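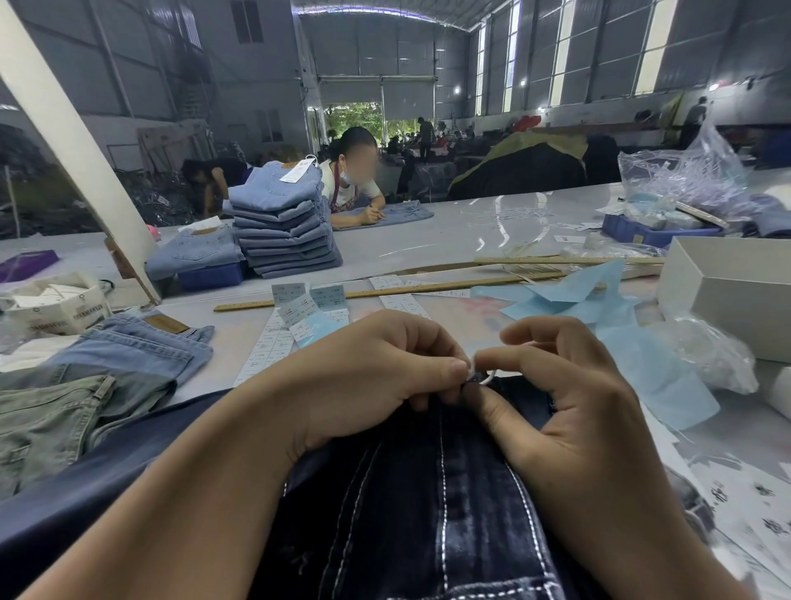
4 min read

About Traltance

Traltance finishes jeans. Other workshops cut the denim and sew it, and then the bundles come to us for everything that has to happen before a pair can go out to a store: trimming, checking, measuring, tagging, folding, bagging and boxing. It's the last stretch of a very long trip from cotton field to closet, and we love it!

Most people never think about this part. You pull a pair off the shelf, flip the tag over to see the price, and that's that. But somebody threaded that tag on, and somebody looked over the seams first, and if the pocket sat crooked somebody (one of us, we hope) caught it and sent it back. We get a real kick out of spotting our own work on a stranger in line at the grocery store.

The long table

Everything happens at the long white table. It has clear plastic over the top so the denim slides along easily and no dye gets into the surface, and we work on both sides of it, facing each other. On a busy day you'll find light-blue jeans, dark indigo and sage green all on it together, with the care labels and hang tags spread out between them and a yardstick somewhere underneath if it isn't lying on top. Visitors sometimes ask if we'd like more shelves. We've tried shelves! Things that go on shelves get forgotten, and things on the table get done.

The tags go on with a loop of string at the waistband. You hold the loop open with one hand, pull it through with the other, and tug until it sits flat. New people take a couple of days to get the feel of it and then suddenly their hands just know. Dark indigo with white topstitching is everyone's favorite to work on, by the way, as every line of stitching shows up so clearly that a wobble has nowhere to hide.

What we do with a pair of jeans

First comes the trimming. Loose threads at the belt loops, the hems and the inside of the pockets all get snipped. Then we measure. The waist and the inseam are checked against the sheet for that order, and anything that's off gets marked in pen and put to one side. Back patches are looked at for placement, care labels are matched to the fabric, and the hang tag goes on last so it doesn't get bent while we're turning the jeans over.

Folding is its own small art. We fold so that the patch faces up and the tag can be pulled out without opening the whole pair, and we stack by size. A good stack stands up straight on its own. We're a little competitive over stacks. After that it's tissue for the orders that ask for it, clear bags for the ones that ask for those, and into the box.

Our main lines right now are Witine, a straight leg in light washes, and Dullis, which is the darker, heavier one. Both come to us in all sizes and both have their quirks. Dullis is stiff as a board until it's been handled a bit, and a tall pile of it takes some muscle. Witine is softer and behaves beautifully, but the pale washes show every fingerprint, so hands get washed a lot on Witine days.

The building

We moved into the old Trummer warehouse with 2 tables and a borrowed van, and there are 49 of us now. The ceiling is high and the big roller door at the far end gets opened whenever the weather lets us, so you look up from a waistband and there are trees. That door is the best thing about the place. It brings in air and light, and in August it's the only thing that keeps us cheerful after lunch.

Denim makes dust and it makes scraps, plenty of both. Masks and aprons are there for anyone who wants them, and the scraps get gathered up off the floor and sorted by color. Darker pieces go to a quilting group in town and the lighter ones are shredded for stuffing. Plastic bags that come in around deliveries are collected in crates and used again wherever they're clean enough.

Working with us

We take small orders as well as large ones. The smallest we've ever done was 61 pairs for a brand run out of a spare bedroom, and we had just as much fun with it as with the big ones. Send us a sample pair along with your labels and tags and tell us how you'd like them folded. We'll finish the sample, mail it back to you, and you can pick it apart before we start on the rest.

If you're looking for a job, come by and try an hour at the table. No experience needed, bring comfortable shoes, and expect to go home with blue fingers.

Page last updated 10 Aug 2018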